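Pegboard (tool storage)

Pegboard is a stiff sheet with rows of evenly spaced holes, and people hang things on it with hooks. You probably grew up near some. My grandmother had a sheet of it in her kitchen, my uncle had a whole garage wall of it, and I've now put it up in every place I've lived, so consider this entry written by a fan (I've tried to be fair to drawers, and I failed).

What it's made of

The classic kind is hardboard, which is wood fiber pressed flat under heat until it turns into a dense brown sheet. It's cheap, you can cut it with an ordinary handsaw, and it takes paint well if you use a roller and go easy. Brush it on thick and you'll be poking dried paint out of the holes with a nail for a whole evening, ask me how I know! Steel pegboard costs more and carries more. Plastic panels sit somewhere in between and don't mind a damp basement, but the ones I've used bowed in the middle when I loaded them up with anything heavier than pliers.

Hole sizes

Most American board comes with either quarter-inch or eighth-inch holes, spaced an inch apart. The bigger holes take both sizes of hook, more or less, although the thin hooks flop around in them. If you buy a mixed bag of hooks, sort them before you start. I once hung a coffee can's worth of the thin ones in quarter-inch board and every single time I grabbed a screwdriver the hook came along for the ride.

Hanging it

The board needs a gap behind it so the hooks have somewhere to go. People use furring strips, spacers, even stacks of washers. I like strips, screwed right into the studs, because then the weight is on something solid and I can stop worrying about it. Leave at least half an inch. My friend Maarja Jõgi glued hers flat to the drywall in March and had it down again before the month was out, along with a fair amount of the drywall.

How high should it go? I put the bottom edge a hand's width above the bench, and the tools I use most at chest height. Anything above my head ends up being stuff I've forgotten I own.

Outlines

Drawing around each tool so you know where it goes is the part people argue over. Finlay Strachan swears by it and did his whole wall in black marker, 114 outlines, right down to the little hex keys. It looks terrific. He also can't buy a new hammer without repainting. I tried it with masking tape instead, and I'd say that's the better way for anybody who rearranges things as much as I do. Shadow boards, the foam-and-cutout version you see in workshops, are the same idea taken further, and they make it very easy to spot what's missing at the end of the day.

Hooks that fall out

This is the big complaint, and it's a fair one. The fixes I've seen are plastic locking clips, a dab of hot glue, a zip tie looped through two holes, and hooks with a built-in twist. The clips work fine but you'll lose them. Hot glue pops off cleanly when you want to move something, so that's what I use on the hooks I grab from a lot.
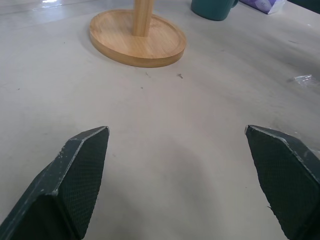 Color is worth more thought than most people give it, and I've gone back and forth on it for years. White board bounces light around a dim garage, and dark tools stand out on it so well that you can find one half asleep. It's the same with the dark green fingers here, easy to pick out against that light gray tabletop, even with the pale scuffs along their edges. Dark board hides grubby handprints, though, and I've got plenty of those. My current wall is a soft gray that Idun Solberg had left over from her hallway, and it does a bit of both.

Weight

Quarter-inch hardboard will hold the usual hand tools without any fuss. For drills, clamps and anything with a motor, use steel or give the item its own bracket on a stud. Spread the heavy things out, too, and keep them near the strips. When a board does sag it's nearly always in the middle of a wide span, and an extra strip back there usually sorts it out.

See also: French cleat, slatwall, tool chest, shadow board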